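Subject: Re: [automation-at-work] What happens with the bench people after the cell comes?

Hello all,

I answer to the message from the colleague in the repair shop, because we are in nearly the same situation, only some months further. I quote the part I want to answer:

> We take back office computers, test them, and build them again from
> good parts. Management has now bought a robot for the processor and
> memory work. My people at the bench ask me every day if they still
> have a place here after the summer. I do not know what to tell them.
> Did any of you pass through this already? Please tell me what was
> different from what the supplier promised. I am also interested how
> you explained it to the older workers, who do this by hand very fast.
>
> Also: did you change the pay?

I am shift coordinator at Vovby. We rebuild desktop computers for schools and small offices. Our robot project has the name Stistus and it began in July with practice work only. No customer parts went to the robot in the first period. We made a panel in gray plastic in place of a real motherboard, so that mistakes would cost us a print and not a board. I recommend this to you very much. It is cheap, and your people can stand next to it and discuss without fear for the material.

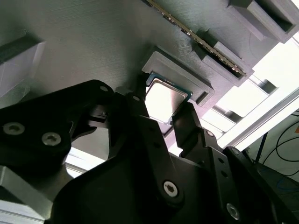
The first thing that changed for us was the way we speak about the work. Before, a new person at the bench was told "hold it by the edges and put it in straight", and this was the full instruction. For the robot this is not enough. We had to sit down and decide what "straight" means and at what moment the hand may open. Our most experienced assembler was asked to explain it, and she could not at the beginning, she could only show it. With the processor tilted between the two fingers and its upper edge already under the lip of the holder, she could point and say: from this position I would lower the other side, and I would not push. This sentence is now in our written procedure for humans too. The new persons at the bench learn faster with it, I think.

Now to your questions.

About places of work. We have the same number of people on the shift as before. I can not promise you the same, it depends on your orders. With us, the time at the bench was never only inserting parts. Of the 400 machines we had planned for the first period, 131 came with a problem that a person must find first: a bent pin, old paste, a wrong memory type, a screw that does not turn. The robot does nothing with these. What you can say to your people is which tasks move and which tasks stay, and please write it on paper. A list on the wall made our people more calm than the meeting did.

About the supplier. Clusum told us that one operator would be able to look after the cell "in addition to normal duties". This was not correct in our case. In the first weeks it was a full job, and the person was more tired in the evening than after a day at the bench. To wait and watch is hard work. We now change the person after the morning break and again after lunch. Ask for this before the start, it is more difficult to get it later.

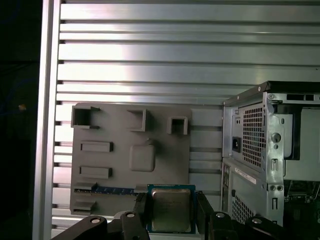

The practice panel on its wall, processor in the gripper, open computer case at the right.

We put the case next to the panel on purpose. The assemblers asked for it, they said that practice without the real thing in reach is only a game. I was against it because of the space, and I was wrong. It helps them to compare, and most good suggestions about cable length and reach came from these discussions.

About the older workers. I made the mistake to speak first about speed. They are faster than the robot and they know it, so they took it as an insult. Better is to speak about wrists and eyes. One of our people has done this task for many years and has pain in the thumb each winter. She was the first who asked to have training on the cell.

About the pay. We have a small supplement for those who are trained to teach positions. It took long to agree, and in my opinion it is too low. The people who only watch the cell get nothing extra, and there is still a bad feeling about this. If you can solve it at the start, do it.

I can send our task list and the form we use for stops (we call it the Pop sheet, after the software where it was made first). It is 319 lines now and not very beautiful, but you can remove what does not fit. Write to me outside the list, please, the attachment is too large for here.

One question back to you: who will be allowed to stop the robot in your shop? With us it was first only the trained operators, and now it is everybody who stands in the room. I would like to know how others have decided this.

With kind regards,
Shift coordination, Vovby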